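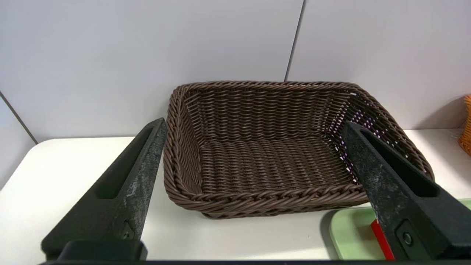
Keeping the line moving: a talk with Marisol Oyelaran of Avbridge

When I arrive at the Avbridge workshop at 7 in the morning, Marisol Oyelaran is already on her second coffee and has grease on one sleeve. She rebuilds conveyor rollers and gearboxes for food packers, sawmills and two quarries. I had asked for an hour of her time. She gave me most of the morning, with interruptions from the telephone.

She started in the trade as an apprentice fitter at Hutchins, where she stayed for 12 years. "I learned bearings there," she says. "First I learned how to take them out without breaking them, and this took me a long time. My supervisor kept the ones I damaged in a drawer and he would open the drawer when I became too confident."

The drawer came with her when she left. It is under the bench by the hydraulic press, and she opens it for me with some pride.

Most of the work at Avbridge is rollers. A customer sends a set which has become noisy, or which has seized, and the workshop strips it, measures the shafts and decides what can be saved. Marisol estimates nothing by eye. Every shaft is measured at both bearing seats and in the middle, and the numbers are written on a card that stays with the roller until it is back on the truck.

"People telephone and ask me, is it the bearing? Usually, yes, the bearing is finished. But why is it finished? If the seal let in flour, and I put in the same bearing with the same seal, I will see this roller again in the winter. The customer will be angry with me and he will be right."

Flour is a subject she returns to several times. One of her oldest customers is Lilatetti, a pasta maker with a long packing hall, and she says that fine flour with a little moisture is harder on a seal than gravel. For Lilatetti she changed to a labyrinth seal with a grease purge, and she persuaded the maintenance crew there to use less grease, which they did not like at first.

"Everybody believes that more grease is more love," she says, laughing. "You fill the housing completely, the grease has no place to go, it heats up, and then it comes out through the seal and takes the seal lip with it. I had to draw this on the wall for them."

Booker Okafor, who runs the maintenance crew at Lilatetti, remembers the drawing. I spoke with him by telephone in the afternoon. "It is still on the wall," he told me. "We painted the hall in July and we painted around it." His crew looks after 99 rollers on the main line, and he now keeps 8 spares on the shelf, already greased and wrapped. When one roller becomes loud, it is changed at the end of the shift and goes to Avbridge with the next delivery.

I asked Marisol about monitoring sensors, as many factories are now putting them on every motor. She has tried a Stideo unit on her own test stand and found it useful, but she is careful with her praise. The colour of the old grease and the marks on the inner ring still tell her more about the cause, she says.

At that moment a driver came in with a pallet of gearboxes, one of them leaking on the floor. Marisol looked at it, asked him who had packed it with the breather plug facing down, and went to find a tray. The interview continued beside the gearbox, and she answered my remaining questions with a spanner in her hand.

The last one was about training. She will take a new apprentice this year, and she would like someone who is patient and writes clearly. "I cannot read the cards if the sevens look like ones," she says.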